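Let the Robot Club Be Slow

I help out with an after-school robot club in Destlow, and I've got an opinion that will annoy some of the other parents, so here goes – I think we should skip the big spring competition and keep sorting blocks.
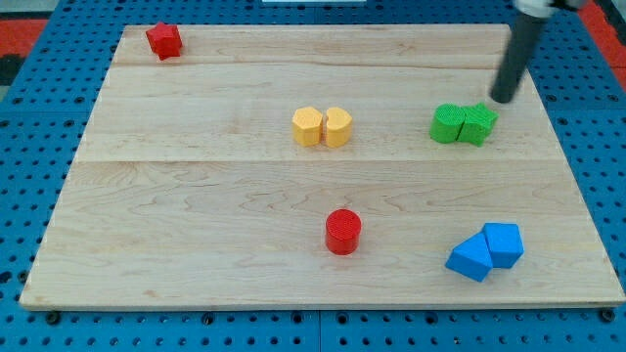
The block task, with the arm over the green pair.

Yes, blocks! Stars, a cylinder, a triangle, a few other shapes, in four colors. The kids pick a rule (put matching colors together, say, or pull the stars out of the crowd) and then they have to get the arm to follow it. A toddler could do it by hand before you'd finished your coffee. Our sixth graders have been at it since the fall and they still argue about it in the hallway at pickup time, which I find wonderful.

Meanwhile the Matetti Cup wants $1,659 from us for the entry and the official kit. For that you get a robot that drives around a mat and a rulebook that runs 79 pages. I read all of it in April, mostly standing in my kitchen, and I kept thinking how much of it was about penalties. I'm not against contests. My older kid did the Zarnthorpe one for two years and came home hoarse and happy both times. But I also remember that she held the wrench maybe twice. The kids who were already good did the building, and everyone else made the poster.

With the blocks, there's no place to hide and no reason to. We have 16 kids and they all get a turn at the arm, including the quiet ones. Two blocks pushed right up against each other is a real problem, it's a hard one, and a kid can see it with her own eyes. Where do you grab? Do you nudge them apart first? One girl spent a whole session on that with a pencil and a protractor and went home without a working answer. She was back the next week with three new ideas and a very smudged notebook.

People tell me kids need a deadline and a trophy or they'll drift off. Some will, sure. We lost a couple to soccer. But the Deák branch library lets us stay an extra 30 minutes now, and that was the kids' request – they asked the librarian themselves!

So that's my pitch. Spend the money on bus passes and spare parts, and let them stay on the blocks through the summer. If they come to us next year begging to compete, I'll sign the form and drive the van.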